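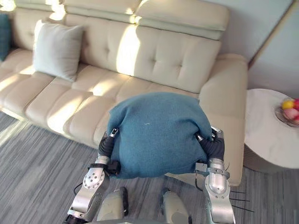 Figure 4.1 A teal-blue cushion in front of a cream-colored leather sofa.

Chapter 4: Fabrics at Home

When I started at Prulden, Ruth Marsden handed me a box of 14 cloth samples and told me to sort them by feel with my eyes shut. I did terribly! I put a cotton next to a polyester and called them twins, and Ruth laughed until she had to sit down. So if you skipped Chapter 3 (I know some of you did), go back and read the part on fibers first.

In this chapter we look at how yarn becomes cloth. Weaving crosses two sets of yarns, and knitting makes loops

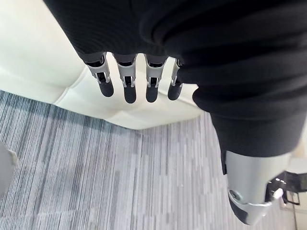
that pull through one another, so a knit stretches where a plain weave mostly won't. Try it on your own sleeve – then try it on a bed sheet.

After that we get to finishes. Fleece is my favorite, a knit whose surface has been brushed up until it turns fuzzy. It holds air well and it also pills, as my old Dralcombe pullover can prove.

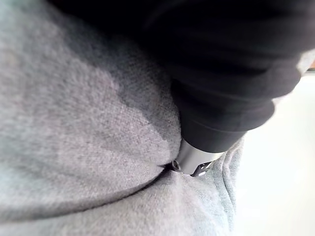

Figure 4.2 Grey fleece with light pilling.

Keep your sample cards handy, because we begin with plain weave in Section 4.1.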